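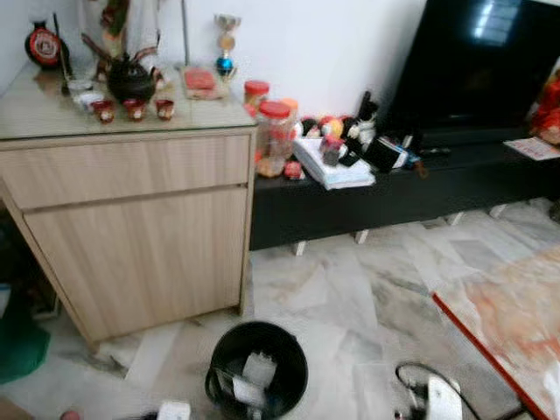
Notebook / Restoration and Household Objects

August, afternoon entry

Started the list for the living room at the Komville flat. The family wants everything to go back exactly where it was after the floor is polished, so I write the positions now, before Máté Orbán comes with the boxes.

The oak-coloured cabinet is first. The glass sheet on top must travel separately, between two blankets, and it should be lifted by two people. Last spring in the Zala house we moved a similar glass together with the furniture and it got a chip in one corner. I do not want to repeat this. Before lifting, check that the drawer is empty and the door is closed with paper tape.

Tea things: black teapot, three small red cups in front of it, white cup with saucer to the left of them. The lid of the teapot gets its own paper. The red cups go in one small box with dividers – Bozsik has the good ones, 16 cells, 40 forints per piece if we take a full pack.

The dark red and black bottle belongs to the far left corner. I will wrap it standing up. The tall thin ornament behind the teapot worries me more, it needs soft foam and not bubble wrap. The trophy goes in the same box as the ornament only if there is space. I would like the blue ball near its base to have extra padding.

Food jars from the TV stand: they can stay with the family in the kitchen, we do not pack food. I have to tell them this again.

The black stand has short white legs and I am not sure how they are fixed. To look under it before anybody pushes. Marble is not forgiving, so felt under each leg, also when it comes back. The television goes last out and first in, in the Terklow cover with the stiff front.

Costs until now: 3000 for felt and tape, 933 for paper. Receipts are in the blue folder.

To ask: does the rod leaning on the wall come with us or does it stay? Máté thinks it is part of a curtain. I have my doubts – will ask the owner when she is back at four.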